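Skosora Forums > Home Tech > Can a robot do the washing-up yet?

berwyn_l
Posted 9.14 pm

My sister is convinced we'll all have a machine clearing up after tea before her youngest leaves school. I've said not a chance. I run a small guest house and I'd love to be wrong, because the dishwasher is the job everybody leaves for somebody else! I can't get excited about dancing robots or backflips. What I want to know is whether one can take a plate out of the sink and put it in the rack without me standing over it. So, people who know more than I do, where are we really?
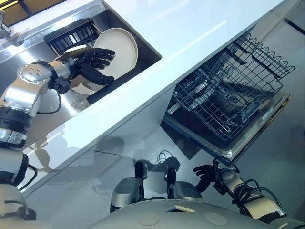
Berwyn Lloyd
Draltlow guest house, retired from the buses

Look at the plate in that one. It's got proper fingers curled round it, five of them, which I'll admit is further along than I thought. The top rack is pulled out ready and still has nothing in it though, and I'd have had half a load in by the time I'd found my glasses.

mondal_mick
Posted 9.40 pm

You're being harsh, Berwyn. Speed is the least of it. If it takes 3 hours and I'm asleep upstairs, who cares? I load ours at midnight half cut and there are still bowls facing the wrong way.

austra_s
Posted 10.02 pm

I worked on the packing line at Zerkell for years and we had arms there that never missed. Same box, same belt, same spot. Kitchens aren't like that, and I think people forget it.
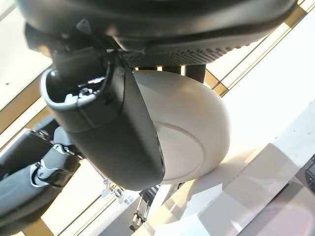 My big worry is always the light. On the line we had blinds down and lamps fixed overhead, and even then a shiny lid could throw the sensor off and stop everything. At home you've got the sun moving round all day. With daylight pouring in like that through the window panes, and a big white surface bouncing it back, I'd struggle to pick out a glass myself (and I've got eyes!). Add wet steel to that and I don't envy whoever has to write the program.

mondal_mick
Posted 10.11 pm

Fair, but that's a blind and a fiver from the market, Austra. Hardly the end of the dream.

austra_s
Posted 10.19 pm

Buy the blind, then, and tell me what it does about steam. Or a fork stuck in a colander. I'm not saying never, I'm saying you lot see one plate and think it's a full load.

berwyn_l
Posted 10.26 pm

I'm with Austra on the forks. My other question is room. My kitchen is a galley and with the dishwasher door down you have to climb over it.

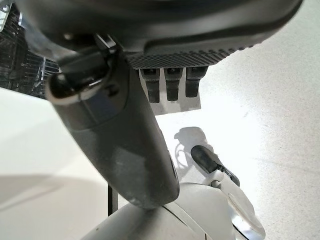 And then there's the cost of it. If it was 3000 quid I might have a think. I suspect it's a good deal more, and I can get a lad in for the summer who'll do the beds as well.

gravyboat
Posted 10.48 pm

Been reading this with the tea towel over my shoulder. I reckon you're both a bit right. Two arms is what would sell it to me, one by the sink and one at the machine, same as I do it.

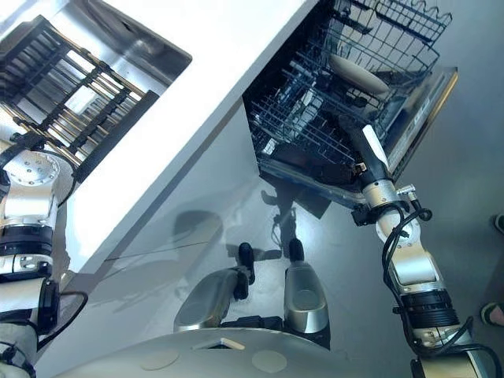 Plate in the top rack, right arm reaching down to the lower one.

The plate's sitting at an angle, mind, and I'd want to nudge it. But I nudge my husband's as well. Call it a slow teenager who doesn't answer back and I'd have one in August.

austra_s
Posted 10.55 pm

I'd still be rinsing the pans myself. Does anyone know if they can manage a cast iron one? Mine weighs a ton.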